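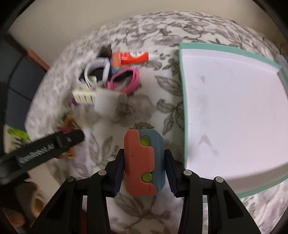
Bontu Moges asked whether a two-color block can be split and rejoined without the seam opening up over time, and whether a shallow tray is needed at all if the table already has a cloth on it. Both points are covered under Use.

Huden Two-Color Block

Small elongated block with beveled corners, one section coral red, one section muted blue. The sections meet along a wavy interlocking line. Two round yellow-green inserts sit on the seam.

Item name: Huden block, coral/blue
Supplier: Khumalo
Pack size: 4 blocks
Minimum trade order: 20 packs
Surface: smooth, coral side lightly speckled

Use

Slide the sections together flat on the table, then seat the inserts. Do not twist the block to separate it – the narrow parts of the wavy edge take the load and will wear first. The seam is rated for 200 separations. After that some play between the sections is normal and is not treated as a fault.

A cloth alone is enough for assembled blocks. For loose inserts, use a tray with a raised rim. The inserts are round and roll easily on a hard surface. A white tray interior makes them easier to find but shows marks; light gray smudges can be wiped off with a damp cloth.

Care

Wipe with water and mild soap. Dry the seam before storing. Do not soak, and keep out of the dishwasher.

Spares and returns

Replacement inserts are sold in bags of 2 and fit all Huden blocks shipped since May. Older blocks use the Pludmont insert, which has a thinner edge and will not hold in the current notch. Unopened packs can be returned to the Clakdale warehouse with the packing slip.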